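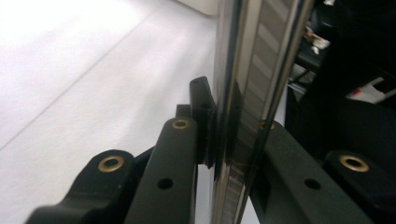
Chrome, very close up

How to Learn a Jazz Solo by Ear (Even If You Think You Can't)

I put off transcribing for years. I'd buy the books with the solos already written out, play them top to bottom, and sound like a guy reading the phone book! Then my old piano teacher, Vittoria Sala, made me learn one chorus with no paper at all, and it changed how I practice. So this is the way I do it now, with all my bad habits left in.

Step 1: Pick something short

One chorus. A 12-bar blues is perfect. My first was the second chorus of Dario Parisi's tenor solo on "Udbridge," from the Plurnwood LP on Leone (a lovely, sleepy record, by the way, and the bass player deserves his own page). Skip anything fast. You want a solo you can already half hum in the shower.

Step 2: Sing it before you touch the horn

Play the first phrase, stop, sing it back. Do it again until you're landing where the player lands, including the scoops and the lazy notes behind the beat. I give this a full week. Yes, a week! If I can't sing a phrase, my fingers are only guessing.

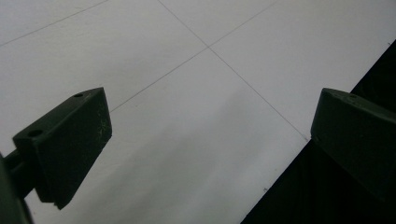 Pale floor tiles

Step 3: Slow it down, but not too much

I use Jorkico, a little slow-down program, and any of them will do. Set a loop of 2 bars and drop the speed until you can catch each note. The Parisi tune goes by at 177, and I had it down at half that for the twisty bit in bar 9. Go much slower and the swing falls apart, and you end up learning a string of pitches with no feel in them.

Step 4: Find the notes on your instrument

Start with the long ones. Held notes and the ends of phrases are your fence posts, and the quick stuff between them is usually a scale, a broken chord, or a little chromatic slide. If a note won't come, leave a hole and keep going. I had a ghosted note I couldn't place for almost 46 tries, and then I heard it plain as day while doing the dishes.
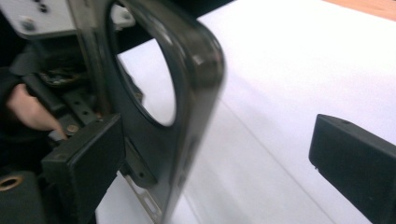 Glossy and dark, with a rounded corner

Step 5: Play along at full speed

Get right inside the sound with the record, same breaths, same accents. Record yourself on your phone and listen back the next day (the same night I'm always too kind or too cruel).
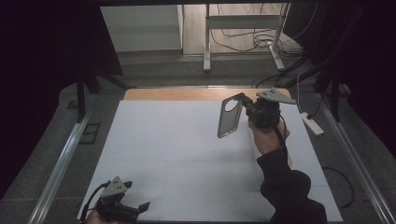 2 min read

Step 6: Steal one lick

Write the chorus down now if you like, with the chord changes over the top. Then take one phrase you love and move it through all the keys. Change the rhythm, flip the ending, stick it in a ballad. I got a whole month out of four notes from "Udbridge," and they still sneak into my playing every Thursday at the jam.

Next up on my stand is Vittoria's intro to the same tune, left hand and all. Wish me luck!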